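Washing at lower temperatures in shared student housing
Project report, Household and Environment module
Nandi Le Roux and Mohammed-Awal Sarpong

1. Why we chose this subject

In the Bonsu residence the laundry room is used by all floors, and most students wash at 60 degrees. When we moved in, we did the same, as the older students told us it was the only way to get things clean. We wanted to know whether this is true for normal clothes, and how much electricity could be saved if more people washed at 30.

The project was done in February. We had the use of one machine in the laundry room, and the house manager lent us a plug meter.

2. Method

We washed the same kind of load each time: T-shirts, towels and bed linen, with a dry weight of 7 kg. Every load was weighed with a hanging scale before it went in. We used the powder from Clindard, as it is sold in the shop downstairs and most students already buy it. The dose was the one written on the packet for medium hard water.

To test the cleaning we sewed small squares of white cotton on old pillowcases. Each square had one stain: coffee, tomato sauce, cooking oil or grass. The stains were left overnight before washing. Afterwards we compared the squares with an unwashed one by the window, always in daylight. Each of us wrote down a mark from 0 to 5 without seeing the mark of the other person.

Colours were a separate question. Many students mix everything together, and several told us that they had ruined something white this way.

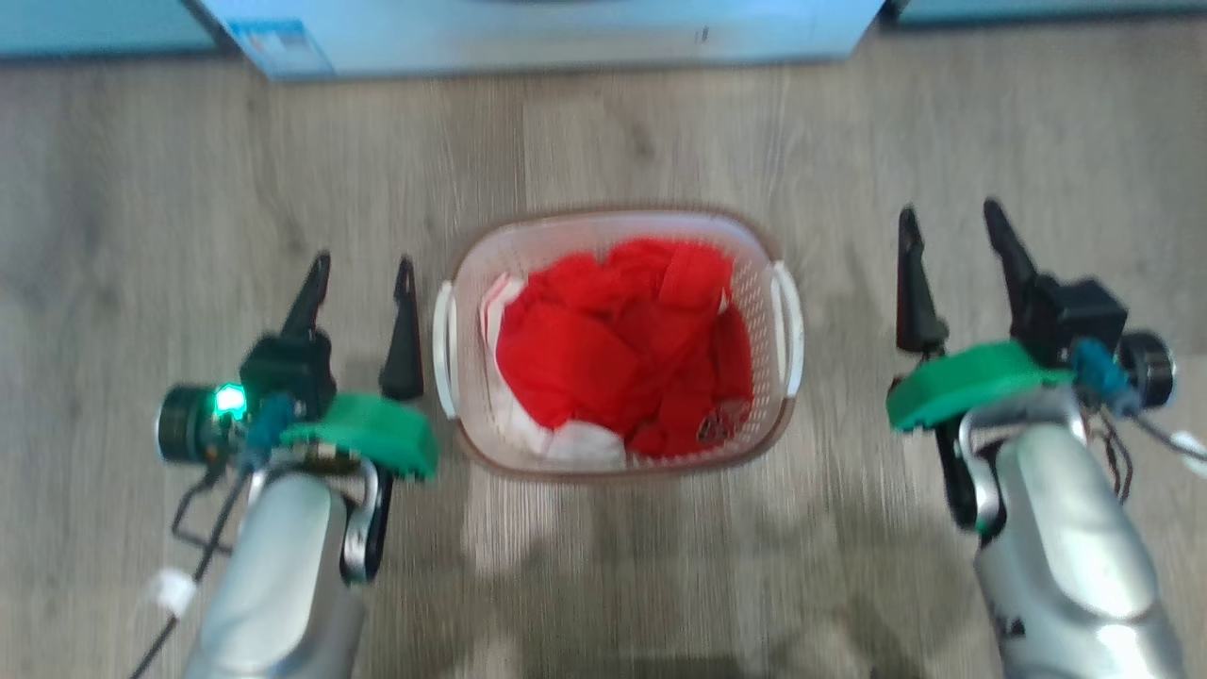
Figure 1. Red and white fabric together in a laundry basket.

For this part we put a piece of white cotton in with new red cloth, once at 60 and once at 30 degrees. At 60 the cotton came out clearly pink. At 30 there was only a weak shade at the hem, which Mohammed-Awal did not notice until I showed it to him.

3. Results

Coffee and grass got almost the same marks at both temperatures. Tomato sauce was a little worse at 30, but it disappeared when we rubbed it with soap first. Oil was the real problem. It stayed visible on all the squares washed at 30, and we would not recommend this programme for kitchen towels.

The meter showed that the cold programme used less than half of the electricity. It also takes longer, and this is a disadvantage in the evening when other people are waiting – the queue after 19:00 is already bad.

4. Problems

We lost one set of squares when somebody emptied the machine before we came back. The scale also gave strange values at first, so the first two loads were repeated. Our marks depend on the eye, and a proper colour meter would be better. We asked the textile laboratory at Toda for one, but it was in use until the end of term.

5. What we suggest

A short notice above the machines could explain which programme is enough for which clothes. We made a draft and it is added as Appendix B. Next term we would like to repeat the oil test with a liquid detergent.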